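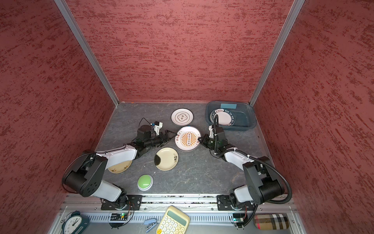

Borkulel plates
README, last touched 21/10/2025

Hi! If you found this folder because you typed "can a robot do my dishes yet" into a search box, my short answer is no, but it can put some of them in a tub, and I've got 247 recordings of that if you want them.

Borkulel is my collection of two-armed table clearing. I started it in January at our workshop in Nukusthorpe after one too many arguments about whether home robots are a year away or twenty years away. I wanted a chore that sounds boring and easy, and plates into a basin is as boring as I could get. No water, no soap, no scrubbing. Just get the plates off the table and into the plastic tub.

What you get

- 247 episodes, each one a full attempt from start to finish
- 3,385 single plate moves, cut out and labeled
- views from a fixed camera and from the wrists, recorded at 30 frames per second
- joint positions and gripper opening for both arms
- a plain text note per episode where I wrote down what I thought went wrong

The arms are driven by a person in all of it. I know, I know - that's the part people feel cheated by. But you need good examples before a machine can copy them, and driving the thing myself taught me how much my own hands do without asking me. A plate lying flat on a hard table has almost nothing to grab! You and I slip a fingernail under the rim and never think about it. With two stiff fingers you have to come in at the edge, tip it a little, and hope it doesn't skate away (it skates away). 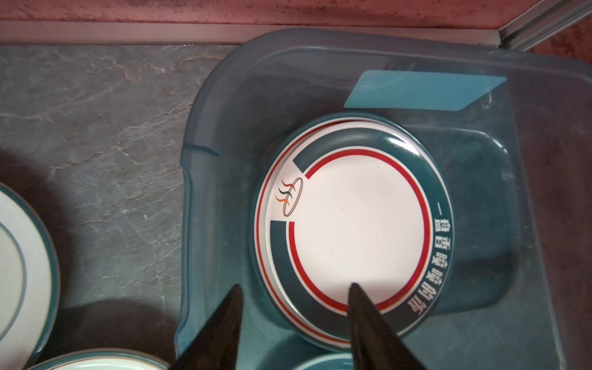

Stacks are a whole other headache. Once there are plates in the tub, the next one has to come down fairly level or it slides off and ends up leaning on the wall. I count leaning as a success in the labels. If you're stricter than me, filter on the field called "rest" and drop everything marked "lean".

Can a trained model do it?

Sort of. I've trained 2 so far, Dafis and Stinico. Dafis is the small one and it's fine when a plate sits by itself in the middle of the table. Stinico is slower but copes better when plates are close together. Both get lost if one arm is in the way of the other, and neither knows what to do after a bad grab except try the same bad grab again. I wouldn't let either one near my grandmother's china.

Known problems

Some early episodes have the left wrist view lagging a little behind the joint data. They're tagged "late". The plates have different patterns, so please don't let your model cheat by learning the artwork. And the arms never wash anything, so don't call your results dishwashing, please.

Using it

Free for research and for tinkering at home. Start with the loader script in the tools folder, which reads one episode and plays it back. If you get a model to recover from a missed grab, write to me, I really want to see it. Next on my list is bowls, once I've figured out how to label the ones that land upside down.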